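4.3 Grasp Selection from the Wrist View

The approach stage described in Section 4.2 brings the gripper to a standoff pose in front of the target. From this point on, the policy uses only the wrist camera. The overhead camera is dropped because the arm blocks its view of the target during most of the final motion, and in early tests the blocked view caused the estimated target position to drift.

At the standoff pose, the grasp head receives a single color image and outputs a score for each of three grasp types: body, rim, and handle. A body grasp closes both fingers on opposite sides of the object. A rim grasp places one finger inside the opening. A handle grasp closes on the handle alone. The head also outputs a lateral correction and a wrist rotation for each type. The type with the highest score is executed, and the other two are kept as fallbacks in case the first attempt is rejected by the width check in Section 4.4.

The grasp head was trained on 2000 teleoperated demonstrations from the Stelow set. Of these, 1000 were recorded on bare tables and the rest on cluttered counters. Operators were told which object to pick up but were given no instruction on grasp type. The type label was assigned afterward from the final finger position. Two annotators labeled a shared subset of 200 demonstrations, and the 137 demonstrations in which the target was a mug or cup were then reviewed a second time, as the line between a body grasp and a handle grasp is hard to draw when one finger closes near the handle.

Clutter affects the choice of grasp in two ways. First, nearby objects can block the path of a finger. Second, they can change the score without blocking anything, for example when a printed package behind the target has strong edges that the network confuses with the edges of the target. We treat these cases separately. The first is a geometric limit and should change the output. The second is an error and should not.

Figure 6 shows a wrist view with both sources of difficulty. The fingers are on either side of the image and the target mug is between them. A carton stands behind the mug and to its left, with other packages farther back, while a fork lies on the handle side. For a view of this kind, a body grasp needs room for the right finger next to the handle, and a handle grasp needs a closing path that does not touch the fork.
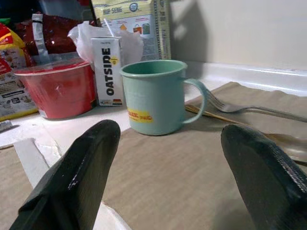 Figure 6. Wrist camera view of a mug target on a cluttered counter. Both gripper fingers are visible in the lower part of the image.

To reduce the second effect, we apply background replacement during training. The target and the fingers are kept, and the remaining pixels are replaced with a crop from another demonstration with a chance of one in four. The fingers must be kept, since their position in the image gives the head a fixed reference for the lateral correction. Replacing them along with the background made training unstable. Objects that touch the target in the image are also kept, so that the geometric limit remains visible to the network.

We did not use depth at this stage. The wrist depth sensor returned large gaps on shiny packaging and on thin metal utensils, and filling these gaps added delay to the control loop. The width check therefore remains the only test of grasp geometry after the fingers begin to close.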